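Keeping newspaper cuttings at home

Drandlow Household Notes
Monday, September 12, 2022

Newsprint is made to be read once. It contains lignin and traces of acid, and both turn the sheet yellow and brittle when it is left in light or warm air. A report cut out and pinned to a kitchen board will discolour within weeks. The same report kept flat, dark and cool will stay readable for decades.

Cutting

Use a steel rule and a sharp blade on a cutting mat. Scissors leave a wavy edge that tears later. Leave a margin all round and include the page number if it falls nearby. Where a story continues on another page, cut both parts and keep them together in one sleeve.

Write the title of the paper, the edition and the date in soft pencil on a separate slip. Ballpoint shows through to the other side, and felt pen bleeds. Corrections and readers' letters that answer a report should be filed directly behind it, with their own slips.

Fixing

Do not use sticky tape, staples, paper clips or rubber bands. Tape leaves a brown stain that cannot be removed at home, and clips rust. If a cutting has to be mounted, use paper photo corners on acid-free card.
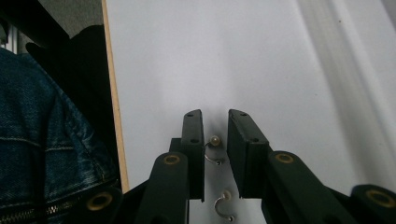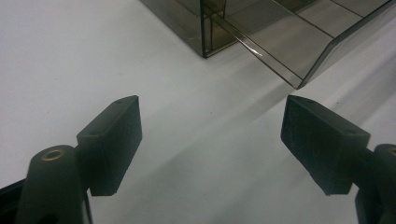 Reading time: 2 minutes

Storing

Put each cutting in a clear polyester sleeve, open on two sides. PVC sleeves give off vapour and stick to the ink. Stand the sleeves in a lidded card box, or lay them flat if they are larger than A4. The Brurnard box we use takes up to 100 sleeves before the lid starts to bow.

Lofts are too hot in summer and garages too damp. The bottom of a wardrobe on an inside wall is suitable. Keep the box off the floor.

Whole newspapers should be opened out to full page size and stored without the centre fold if space allows. Do not iron them.

Copying

Photocopy anything that will be handled often, using acid-free paper. For scans, 300 dpi is enough for text. Lay a sheet of black card behind the cutting to stop print on the reverse showing through. Name each file with the year first, then month, day and paper, so that the folder sorts itself.

Indexing

A spreadsheet with five columns is sufficient: number, date, paper, headline, subject. The Tullidlow collection holds 700 cuttings and is searched this way. Pencil the number on the slip as well as entering it in the sheet.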